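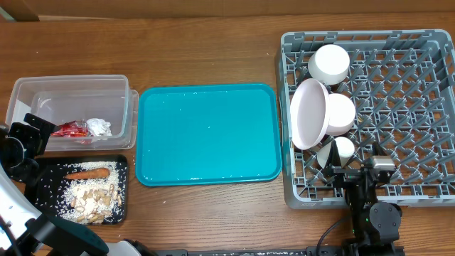
Candy wrapper or not, something red and some foil. Lunch table, Feb 2, 2021.

So Kernholm is giving our high school's music program "a major gift." I read the whole announcement. The gift is 124 used band folders and a concert.

The concert is Wander, playing in March. Tickets are $5, and "a portion" goes to the school. What portion? Not in there.

Meanwhile the district cut 2 music jobs last spring and there are 282 kids signed up for band, choir or strings. Folders don't teach anybody the clarinet.

Hema Sundaram asked at the school board meeting if any of the money could pay for a teacher. She was told it's "under discussion" - same answer we got about the auditorium roof.

I like Wander fine. I'll probably buy a ticket. But I want to see a dollar amount before I clap for anyone.

Emailed Kernholm again this morning. Will post the reply if there is one.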